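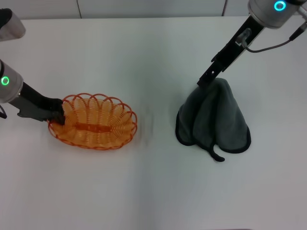 By the Birkitz wiki desk. Last edited June 27, 2023

Murnus cell (also "the towel table")

The Murnus cell is a two-arm tabletop cell for handling soft goods, and I've been looking after the one in our Olten workshop long enough to have opinions about it. It has a left arm, a right arm, a parallel-jaw gripper on the right one and a white table with a pale gray wall behind. The usual job is moving a small towel and a basket around. Sounds easy! It keeps me busier than the big palletizing cell next door, though, mostly with cables, fingertips and small wrist cameras.

Layout

Both arms reach in over the table from the sides. Ours are set so that the left gripper steadies the basket near its rim while the right one pinches the towel and lifts it. Each wrist housing has a ring light, and during the work shown at the top of this article the left ring is green and the right one cyan-blue. I check the rings before I check anything else (habit from an older machine).

The basket is orange, with a looped, scalloped rim. I like it for setup because the rim gives the fingertip something definite to meet. When I'm teaching the left arm, I bring the finger down slowly at the upper edge, look through the small wrist camera, and stop when the tip sits in among the loops. Then I save the pose and do it again from a different height — the second approach is the one that shows up a loose finger.
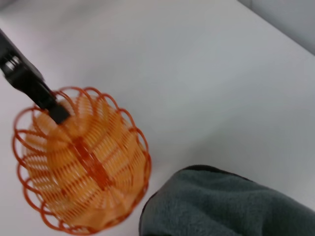 Routine care

The checklist is taped inside the cabinet door, and it has 14 lines. Most of them take a minute. The ones I'd never skip:

Wipe the fingertips and pull lint out of the slots. A gray microfiber towel sheds more than you'd think.
Run a finger along the cable at each wrist and feel for stiff spots.
Snug the gripper plate screws with the small driver, never the long one.
Look at the wrist camera picture with the arm in a folded pose, and make sure the cable still has slack.

The last one matters most on our cell, as we lost a cable in August by clamping it a little too short. It was fine at rest and went tight every time the wrist rolled over. I replaced it with the Siqueira kit, which comes with a softer clamp, and I now leave a loop you could put two fingers through.

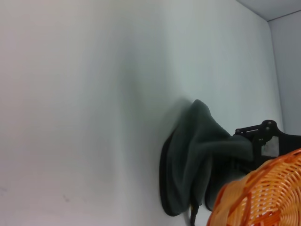 How often should the gripper fingers be changed?

Ours get swapped after 40 hours of towel work, or sooner if the tips look rounded. Hard parts are gentler on them, so a cell that only moves boxes can go longer.

Recalibration

After any finger swap the wrist cameras need a fresh calibration. I put the arms in the stored start pose, clear everything loose off the table and run the short routine, which takes 146 seconds on our controller. If it fails twice in a row I stop and clean the lenses. After that I look at the background. A plain pale wall is easy on the eyes, but there isn't much on it to line up with, 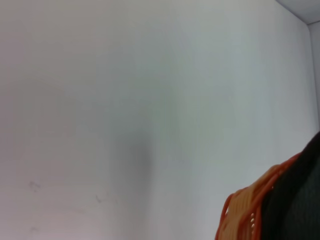 so I clip a printed target board to the table for this part and take it off again before the arms go back to work (yes, I have forgotten it, and yes, the right arm tried to pick it up). The board goes square to the table edge. A slightly crooked one will still pass, and then every pinch lands a few millimeters off and you spend the afternoon blaming the towel.

Logged faults

Fault 199 is the one I see most on our cell. It means the gripper closed farther than expected, usually from a fold slipping out of the jaws. Clear it, open the fingers fully, and check for lint before restarting. If it comes back on the same pose, lower the pinch point a touch and save it under a new name, so the old one is still there to go back to.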